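How to Get a Stripped Screw Out Without Ruining Your Evening

Murard Home Workshop > Basics > Fasteners

You have a screw. The screw used to have a cross in the top of it. Now it has a small shiny crater, and you have a feeling in your stomach. Put the drill down. The drill is how most of us got into this.

The methods run from gentle to rude. Start at the top and stop as soon as one works.

What you'll need

A Phillips screwdriver that fits (more on that in a second)
A wide rubber band
A small hammer
Penetrating oil, if the screw is going into metal
Locking pliers
A screw extractor set, which you should buy before you need it and won't

Step 1. Check the driver

Phillips drivers come in sizes, and the number is usually stamped on the shaft. A #2 handles most things around a house. A #1 will seem to fit the same screw, turn nicely for a moment, and then chew out the middle. If your driver wiggles in the head, go up a size before you try anything else. If the tip is rounded and shiny, throw it away. You won't, you'll put it back in the drawer, but I've said it.

Step 2. Push more than you turn

Put your weight behind the handle so that most of your effort goes straight in. Turn slowly, a little at a time. If the driver starts to climb out, stop. Every slip makes the crater bigger. 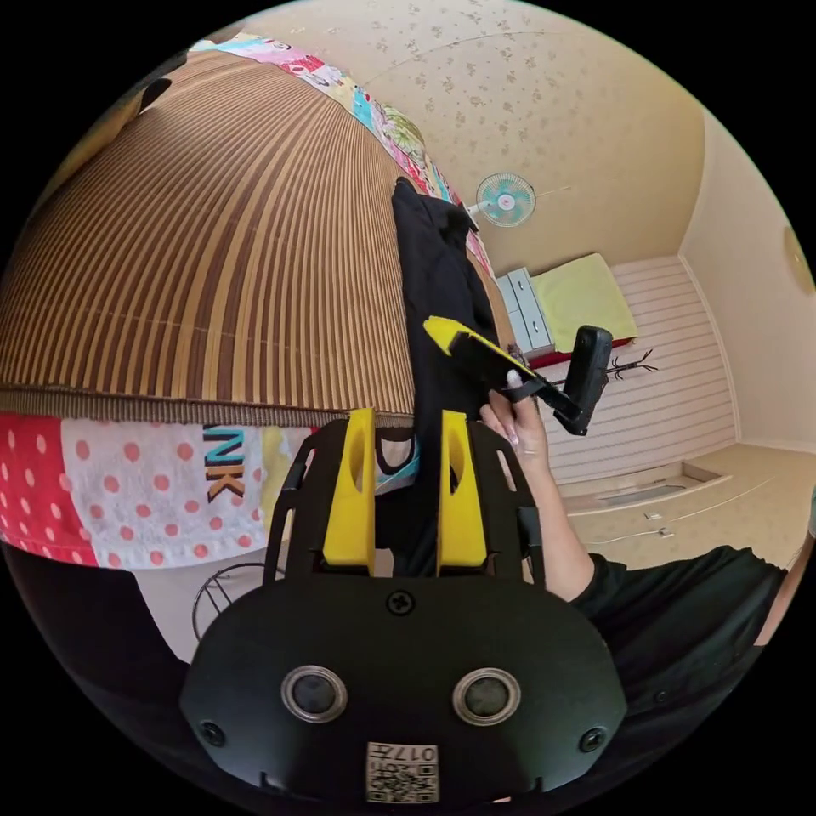 Gwion Foulkes writes that he skips straight to tapping the driver with a hammer, two or three good knocks, and that this has saved him more screws than everything further down the page. Fair enough, and it's the next step, Gwion.

Step 3. Tap it

Set the driver in the head and give the end of the handle a few knocks. The tip seats deeper and the threads may loosen. Don't do this to anything made of glass, or anything screwed to something made of glass.

Step 4. The rubber band

Lay a flat piece of rubber band over the head, press the driver into it, and turn slowly. It works on lightly stripped screws and does nothing at all for the badly stripped ones, where it just gives you a rubber band with a hole in it.

Step 5. Oil and patience

For metal into metal, put a drop of penetrating oil around the head and leave it for 16 minutes. Ten is probably plenty. I made a sandwich once and it came out to 16, and the screw moved, so now I'm superstitious. Skip the oil on bare wood unless you like stains.

Step 6. Pliers

If any part of the head stands proud of the surface, clamp the locking pliers on the sides and turn the whole thing counterclockwise. Put tape on the surface first.

Step 7. The extractor

Wear eye protection. Drill a shallow hole in the center of the head with the burnishing end, flip the bit, run the drill in reverse at its slowest speed, and lean on it.

Afterward

Throw the old screw out and put in a new one of the same length and thread. Start it by hand.

Next: Anchors, and Why Yours Fell Out of the Wall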